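# Vamton Fold-Flat Roof Bars (pair), for cars with raised rails

Hello, and thanks for stopping on this page. I'm Bernice Adjei, I run the roof and towing side of the shop, and these are the bars I've had on my own estate car since March. I've written this one up myself because I get asked about them more than anything else we sell.

So, what are they? A pair of aluminium crossbars that clamp on to raised side rails (the sort with a gap you can get your fingers under). Undo the knob at each end and the bars swing round and lie along the rails, one on each side, so you're not dragging them through the wind all week for the sake of one trip to the tip on your day off. When you need them you swing them back across, tighten the knobs and lock them. It takes me under five minutes and I'm not tall, so add a kitchen step to your list if you're my height.

## Will they fit my car?

If you've got raised rails, very probably. If your rails sit flush against the roof with no gap, no, and please don't try to make them, I've seen what it does to the paint. For flush rails have a look at the Zodberg low clamp kit instead, or ring us and Luuk will look your car up. He'll want the make, the year and the number of doors. He'll also want to know if you have a glass roof, as the bars clear most of them but a couple of the tilting ones catch when they're open.

Check your handbook for the roof limit too! The bars are rated to 75 kg but plenty of cars are rated lower than that, and it's always the smaller number that counts. The bars themselves weigh something as well, and that comes off your allowance, along with any box or bike carrier you put on top.

## What I carry on mine

Mostly a roof box (the middle-sized Agbeko), sometimes a ladder, and once a very long roll of carpet for my aunt's hallway that I wouldn't do again. With the box on there's a bit of a hum above motorway speed. With the bars folded away I can't hear them at all, and the car went back to drinking the amount of petrol I was used to.

The big job was Esi Darko's New Year party, though I did that one with an old borrowed set of bars, all folding tables and chairs, and it was that drive home, whistling the whole way, that got me looking for something better.
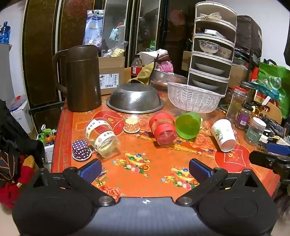 *Golden ingots, peaches and peonies on the tablecloth.*

Anyway, back to the bars. Things I like: the knobs are big enough to use with gloves on, the rubber feet haven't marked my rails, and the same key does all the locks. Things I like less: the end caps feel a bit cheap, and the instruction sheet is mostly arrows. I've asked Kristaps in the workshop to write a plainer one and we now put a copy in every box we send out.

## What's in the box

- 2 crossbars, with feet already fitted
- 4 lock barrels and 2 keys
- 3 pairs of rubber pads, in different thicknesses
- fitting tool
- Kristaps's sheet, along with the one with all the arrows

Start with the thinnest pads and go up a size if there's any movement. After your first drive, stop somewhere safe and check the knobs again, then check them before every long trip.

## Price and fitting

The pair is £175 including delivery to the mainland. We've usually got them in silver and can order black, which takes a week or so longer. If you'd like us to fit them, book a slot with Mamta Yadav on the front desk and bring the car with a clean roof, please, as grit under the pads is what does the scratching. Fitting is free if you buy the bars from us.

You can send them back within 30 days if they haven't been on a car. Lost a key? Give us the number stamped on the lock and we'll order another. Do write that number down somewhere that isn't the glovebox.

## Goes well with

- Agbeko roof box, middle size
- Grirner ratchet straps, sold in pairs
- Zodberg low clamp kit (for flush rails only)

Price checked 7 June 2023. Stock code 3149, if you're ringing to order.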